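Priced out, but staying put: a chat with Niamh Duggan

I met Niamh Duggan in January, a few weeks after her rent went up by 300 euro a month.

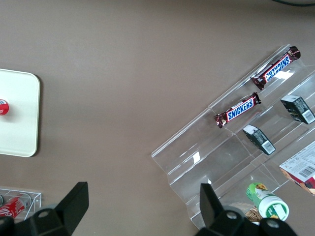 She'd been in the Fitzgerald building for four years, and she'd always assumed she'd see out her working life there. "I opened the letter standing in the hall," she told me, "and I read it again on the stairs."

The block was bought by a firm called Brekomo last summer. There are 46 flats in it, and Niamh reckons half her neighbours are looking elsewhere (I'd be looking too!).

Her friend Senan Mulcahy has already gone. He's out past the ring road now - 80 minutes on the bus each way - and she misses him on the landing.

So would she move? "Where to, though?" she said. "I've taken on Saturday shifts instead. I'll give it until the summer." Then she put the kettle on again and asked what I was paying.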